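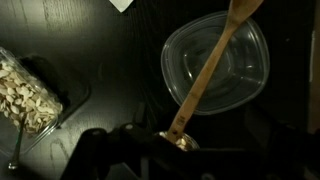
## Lakeside hotel at Punel to reopen in July with fewer rooms

The Kaplan Hotel, on the east shore of the lake at Punel, will take guests again in July after being closed for two winters. Bookings opened this month through the hotel's own website and at the front desk, which is staffed from 9 a.m. to 5 p.m. until the reopening.

The building had 72 rooms when it shut. It now has 58, as several of the smaller ones on the second floor were joined to make family rooms with two bathrooms. All of the lake-facing rooms have kept their balconies. The old dining room has moved to the ground floor and will serve breakfast from 6:30 a.m., including to people who are not staying at the hotel.

Takus, the company that bought the property, said the work covered 3008 square meters and included a new roof, new heating and an elevator on the north side. It did not give a total cost.

"The stairs were the main complaint in the guest book, year after year," said Vitalii Stetsiuk, the hotel's manager. "People came for the water and then had to carry their bags up four flights."

Getting there should also be easier. The ferry operator Fluvero plans to add a late afternoon boat from the south landing, bringing the daily total to 4 in each direction. The crossing takes 40 minutes. Drivers can use the hill road, which reaches almost 600 meters above sea level before dropping to the village. The hotel parking lot is still being paved, and cars will be sent to the field behind the boathouse until it is done.

Róisín Mulcahy, who runs walking tours from the landing, said she had already moved her morning start to 8:45 to fit the hotel's breakfast hours. Her longer route, up to the viewpoint at 657 meters, stays closed above the second gate while the footbridge is repaired.

The hotel pool will not be open this season. Dogs are allowed in the ground floor rooms only.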